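02/08/2021 Wimemleyグローブキット(Gerlach)試用、窓側の丸テーブルで作業

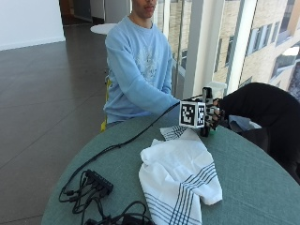 グローブ単体で、手が机のどこにあるかまで記録できるのか。

グローブが出すのは指の曲げ角だけで、机に対する手の位置は出ない。位置が要る場合は別売のカメラとマーカーを足す構成になり、見積もりも別行になる。

## 今日の目的

Gerlachから借りているWimemleyを買うかどうか、判断材料を集める。貸出は3週間で、ちょうど半ばを過ぎたところ。前半は開梱と設定でほとんど使ってしまったので、今日は実際の作業に近い動作をまとめて録った。用途は従来どおり、ハンドの把持動作の手本データ取り。ロボット側にはまだつながない。人の手の記録が使いものになるかどうかだけを見る。

前に書いたメモと重なるところもあるが、後で読む人のために構成から書いておく。

## 構成

- グローブは有線。給電と通信を同じケーブルで行う
- 指の曲げは各指の根元側と先端側で別々に出る。親指の開きは独立の値
- 位置合わせ用に、面ごとに模様の違うマーカーキューブが付属
- 記録ソフトはBistow。Gerlachのものをそのまま使用
- PCはいつもの解析用。ソフトは配布時の設定から、保存先と記録名だけ変更

無線版もカタログにはあるが、貸出品には含まれていない。Iason Lambrakisさん(Gerlachの技術窓口)に聞いたところ、無線版は電池の持ちがまだ安定せず、評価用に出す段階にないとのこと。出荷は早くて10月と言われた。うちの購入時期とは合わないので、有線で判断する。

## 較正

手順書の順にやった。

1. グローブを着けて、手を開いたまま机に置く
2. Bistowで「基準姿勢」を登録
3. 握る、開くをゆっくり繰り返す
4. キューブを指先で持ち、カメラに面を向ける
5. 向きを変えて、別の面でもう一度登録

4がやりにくい。手順書の図はキューブを横からつまんでいるが、同じ持ち方をすると指が面にかかり、模様の外枠が欠ける。枠が欠けた面は検出されない。二つの面が同時に見える角度で、手前の面を完全に出すと通りやすかった。つまむ位置はできるだけ奥。手順書のこの図は差し替えたほうがよいと思うので、Lambrakisさんに伝える。

窓からの光も効く。キューブの面が外光をまともに受けると白い部分が飛び、検出が途切れた。午前中はこれで何度かやり直した。露出を手動にして一段落としたら途切れなくなった。自動のままだと、白いものが画面に入るたびに明るさが動く。タオルを机の中央に置くだけで変わるので、自動露出は今後使わない。

較正が終わった直後の値は素直で、手を開けば全指がほぼ基準に戻る。問題は時間が経ってからで、下に書く。

## 記録した動作

課題は次のとおり。どれも既存の手本データにあるもので、前の方式と比べられる。

- キューブの持ち上げと置き直し
- 丸めた布タオルを広げる
- タオルをたたむ
- ふた付き容器のふたを外して戻す
- 短い円筒状の物をつまんで立てる

キューブの課題は較正とほぼ同じ動きで、いちばんきれいに録れた。指の曲げとキューブの姿勢を重ねて見ても、つかむ瞬間と持ち上がる瞬間のずれは目につかない。Bistowの再生画面では時刻が揃って出る。書き出したファイルでも揃っているかは別に確認した(後述)。

タオルは予想より難しい。広げる動作では指先が布の下に入るので、キューブを置いたまま机上の基準にする使い方だと、布がキューブにかぶさることがある。キューブを布から離して置けば済むが、今度はキューブが端に寄りすぎてカメラの歪みが大きい領域に入る。丸テーブルは置き場所の融通がきかないため、購入するなら基準用のマーカーは机に平置きできる板のほうがよい。板はオプションにある。

たたむ動作では布の端をつまむ力が弱く、曲げ角だけ見ると「つまんだ」と「触れただけ」の区別がつかない。接触センサーは付いていないので仕方がない。カタログの説明文は触覚も取れるように読めるが、実際に出てくるのは曲げ角からの推定値で、布相手では当てにならなかった。硬いものを握ったときはそれらしく出る。報告書には、推定値の列は学習に使わないと書いておくこと。

ふたの課題は録れた。親指の開きが独立しているのが効いていて、ふたの縁に親指をかける動きがはっきり出る。前の方式では親指がいつも人差し指と一緒に動いてしまい、ここを手で直していた。これが今日いちばんの収穫。

円筒の課題は失敗が多い。グローブの指先に厚みがあり、細いものや短いものは感触がつかみにくい。倒した試行も消さずに残し、ファイル名の末尾に印を付けた。着けている側の慣れの問題も混じっているので、日を改めてもう一度やる。

## ケーブル

気になるのはケーブルの取り回し。長さは十分だが、余りの行き場がない。机の上を斜めに渡すと布の作業で引っかかるし、向かいに人が座っていると腕の前を通ることになる。ハブも机に載せている限り、コードが周りに溜まる。

試したこと。

- 手首で一度固定する:引っ張られる感じが減った。効果あり
- 肘側に回して背中へ抜く:動きは楽になるが、着けるのに人手が要る
- 机の裏にハブを付ける:今日は工具がなく未実施

常設にするなら机の裏付けが前提になる。共用テーブルのままだと毎回出し入れになり、そのたびにコネクタが傷む。コネクタはグローブの手首側が弱そうで、横に力がかかると接続が一瞬切れることがあった。Bistowは切断を検出すると記録を止める。止まったことは画面の隅に出るだけで音が鳴らないため、着けている本人は気づきにくい。警告音の設定は見つけられなかった。要確認。

## ドリフト

較正から時間が経つと、手を開いていても中指と薬指がわずかに曲がった値で出る。グローブの布地が伸びるか、中で指がずれているか、どちらかだと思うが切り分けはできていない。

休憩で外して着け直すと値は大きく変わる。着け直したら必ず較正をやり直すこと。これは手順書にも書いてある。一方、着けたままのドリフトについては記載がない。Lambrakisさんの返事では、課題が変わるたびに基準姿勢だけ登録し直せばよく、キューブの登録は省いてよいとのこと。午後はその方法で進め、値は落ち着いた。

手の大きさの影響もある。貸出品のサイズは2種類で、大きいほうを着けると自分の手では指先が余る。指先が余ると先端側の曲げが小さく出る。小さいほうはきついが値は良い。ほかの人が着けるときは、迷ったら小さいほうを選ぶ。ただし長時間はつらいので、こまめに休憩を入れる。

## 書き出しと時刻

Bistowの書き出しは表形式と独自形式の両方がある。独自形式は読み込みライブラリが必要で、うちの環境ではまだ入れていない。今日は表形式で出し、既存の変換スクリプトに手を入れて読んだ。

直したところ。

- 列名に空白が入るので、読み込み時に置き換える
- 角度の単位が度。うちはラジアンなので変換
- 検出が途切れた区間のキューブ姿勢は、空欄でなく直前の値で埋まる

最後の項目は危ない。途切れたことが表だけではわからず、キューブが静止しているように見える。検出フラグの列を一緒に出す設定があり、初期状態ではオフになっている。これをオンにして、フラグが落ちている行は欠損に戻す処理を入れた。午前の分はオフで書き出してしまったため、元の記録から出し直した。

長い記録の確認として、キューブ課題から連続1000行を抜き出し、時刻の列を見た。飛びも重複もなし。グローブとカメラの時刻は同じ列に揃えて出るが、どちら側で補間しているかが説明書から読み取れない。把持の瞬間を細かく見る用途では問題になりうるので、これも質問に入れる。

再生画面は使いやすい。録った直後に指の曲げを見ながら区間を切れるので、失敗した試行をその場で分けられる。前の方式では後から映像を見直して切っていたから、作業の流れはだいぶ良くなる。

## 見積もりと比較

Gerlachの見積もりは2案。グローブとキューブのみの案と、それにカメラと平置き板を足した案。保守は初年度が込みで、以後は更新。ソフトの利用権はPC単位なので、解析用と記録用を分けると追加になる。ここは交渉の余地があるか聞く。

カメラは手持ちのものでも動いた。純正でないとサポート対象外になるが、較正が通るところまでは自分たちで確認できている。カメラを外して板だけ追加できるなら、それがいちばん合う。

比較対象はLomholmの製品。あちらは外骨格型で、指の力も返せる。前に展示機を着けた印象では、装着が大がかりで、布の作業には向かない。力のフィードバックは今回の用途では使わないし、机の上で二人が向き合って作業する配置だと外側のリンクが邪魔になりそう。貸出は受けておらず、ここは展示で触った範囲の話。

現時点での自分の意見は、Wimemleyを有線で購入、板を追加、カメラは手持ちを継続。条件は、時刻の補間の件がはっきりすることと、コネクタの接続切れが個体の問題かどうかわかること。グローブを交換してもらって同じ症状が出るようなら、見送りも考える。

## Lambrakisさんへの質問(まとめて送る)

- 手首側コネクタの接続切れ。既知の症状か。交換品を試せるか
- 記録停止時に音を鳴らす設定はあるか
- 表形式の時刻はグローブ側とカメラ側のどちらに合わせているか
- 板のみの追加購入は可能か
- ソフトの利用権をPC間で移せるか
- 手順書のキューブの持ち方の図について(指が面にかかる)

## 次回

- ハブを机の裏に固定する。先に裏面の材質を見て、ねじか面ファスナーか決める
- 円筒の課題を録り直し。着ける人を替えて比べる
- 着けたままのドリフトを、基準姿勢の登録なしで一度通しで録る
- 独自形式の読み込みライブラリを入れる。解析用PCの環境は別に切る
- 報告書の下書き。推定触覚の列の扱いを忘れずに

グローブは裏返さず、指を伸ばして箱へ。キューブは布に包んで同じ箱の上段に入れた。記録データは共有の試用フォルダに移動済み、出し直し前の午前分は「旧」に入れてある。変換スクリプトの修正はまだ自分の枝にあり、見てもらってから本流に入れる。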